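Surgical Skills Course, Module 2
Handout: The curved needle and how it moves through tissue
Prepared by Orvokki Keskinen, Heinonen Teaching Unit, Kudstead
Revised Jul 18, 2020

Before the session

Please read this handout before you come to the practical room, and bring it with you. Last February many participants arrived without having read it, and we lost much time with explaining words. The words are simple, but we must all use them in the same way, otherwise the person at your table cannot correct you.

You need for the session: your own notes, closed shoes, and the Basmont suturing pad which you received at registration. The needles, the thread and the needle holders are on the tables. Do not bring needles from your own hospital, also not unused ones.

1. The parts of the needle

A suture needle has three parts. The point goes first through the tissue. The body is the long part in the middle, and it is here that we hold the needle. The swage is the end where the thread is fixed. In modern needles there is no eye as in a sewing needle; the metal is closed around the thread. The swage is the weakest place of the needle. If you grasp directly on it, the needle can bend or the thread can come loose.

The shape is named by the part of a circle it makes. A half circle needle is useful in a deep and narrow place, where the wrist has little room. A three-eighths needle is flatter and is often chosen for skin. We begin with the half circle, although it is more difficult, and the Basmont pad has a deep channel for it.

2. Where to hold

For most stitches, take the needle a little behind the middle of the body, on the side of the swage. If you hold nearer to the point you have more control, but less length of needle can pass through before you must let go. If you hold nearer to the swage you have more length, but the needle turns easily in the jaws.

The jaws should close on the needle near their tips. When it lies deep in the jaws, the curve is pressed against the hinge and you see less of the point. Close firmly, but do not squeeze with all your strength. A damaged needle will not follow its own curve any more.

In the first exercise, hold the needle at 90 degrees to the jaws. Later you will learn to open or to close this angle when the direction of the stitch requires it.

3. Two instruments, one needle

The needle is seldom the work of one hand. One instrument drives it and the other receives it, presents the tissue, or gives a light support. In keyhole work this is still more important, as you cannot put down the needle and take it up again with the fingers. 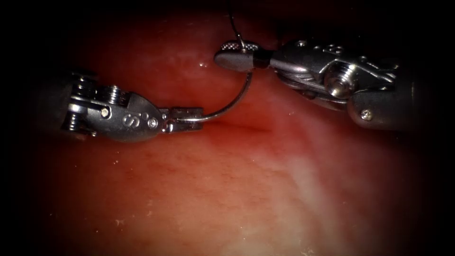 Figure 1. Curved needle between two instruments. The left jaws are closed on it, and the needle rises to the jaw tip of the right instrument.

Look in Figure 1 at the curve, before you look at anything else. Ask yourself in which circle this needle would like to travel, and where the centre of this circle would be. With this habit you will plan the stitch better than by looking only at the point.

When a needle is passed from one instrument to the other, there must be a short moment when both are holding. The first instrument opens only when the second has a secure grasp. I ask you to say "I have it" aloud in the exercise, also when you are working alone and both hands are yours. It feels a little childish, but it makes you slow at the correct moment.

4. Driving the needle

Place the point at a right angle to the surface. Then turn the wrist so that the needle follows its curve. Do not push it forward in a straight line. A pushed needle makes a larger hole and tears the edge, and on the pad you will see this very clearly as a small white split.

Wait until enough of the point has come out on the other side. Take it behind the sharp tip, never on the tip itself, and continue the same turning movement until the swage is through. Many beginners do the first half of the circle nicely and then pull the second half straight. Please watch for this at your neighbour's table too.

Pull the thread in the direction in which the needle came out. Leave a short tail for the knot, which we treat in the next module.

5. Exercises

Exercise A. Load the needle and put it down again, first with the right hand, then with the left. The angle must be correct before you put it down.

Exercise B. Pass the needle from hand to hand above the pad, without touching the pad.

Exercise C. Place 7 single stitches in the deep channel of the pad. Use the printed dots for entry and exit. Do not tie.

Exercise D. Repeat Exercise C in the Zarnodent box trainer, with your partner holding the light. Change places after each row.

Write in your notes which stitch was the worst and what you think was the cause (wrong angle, grasp too near to the swage, straight pulling, or other).

6. Needle safety

Each table has one tray for needles. A needle which is not in an instrument is in the tray. If a needle falls, stop, say it aloud and stay where you are until it is found. At the end we check the tray together with the list, and both partners sign.

Used needles go into the yellow container beside the door. The pads you may keep for practice at home, but the needles stay in the room.

Questions about the exercises can be left in the box outside the Heinonen office. I collect them before each practical session.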